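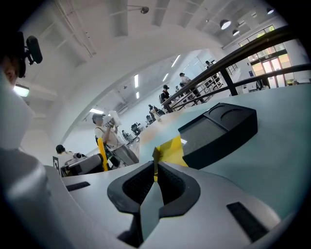
Oanh Lương reckons I should have rung the council before I bought the second rainwater tank, and she left a comment under my last post telling me so. Her point was that the rebate only covers one tank per property, and that the form has to go in before the plumber does. She's right on both counts. I'd read the old version of the form, from April, and missed the change.

So the second tank is at full price. It's the 921 litre slimline from Mernby, in the grey, and it sits down the side of the house between the gas meter and the bins. The first one is round and much bigger, and it lives behind the shed where the slab was already poured.

The slimline needed its own base. I dug out 5 barrows of clay, put down crushed rock and ran the hired compactor over it until the neighbour's dog gave up barking. Thiện Bùi lent me his long level and told me to check it on the diagonal as well – good advice, as one corner was low and I had to lift the lot and start that end again.
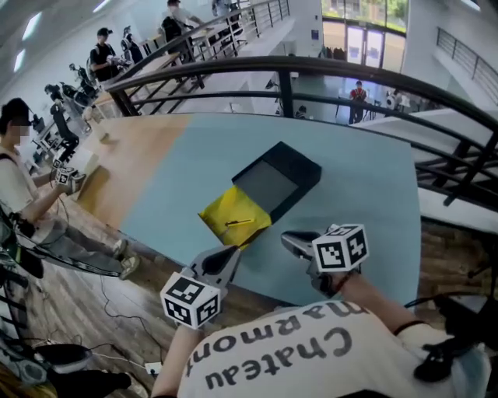 The downpipe was the slow part. Our gutters fall towards the street, which is the wrong way for a tank at the side, so the plumber rehung one run and fitted a leaf strainer and a first flush diverter. He was here for three hours. The overflow goes back to the stormwater pit through 90 mm pipe, painted to match the wall.

We had 35 mm over two nights after that and I went out in my thongs with a torch to look at the joints. One drip at the tap, fixed with more thread tape. I haven't connected it to the laundry yet. For now it's doing the vegie beds and the lemon tree, and I'll get a quote for the pump once the rates notice is paid.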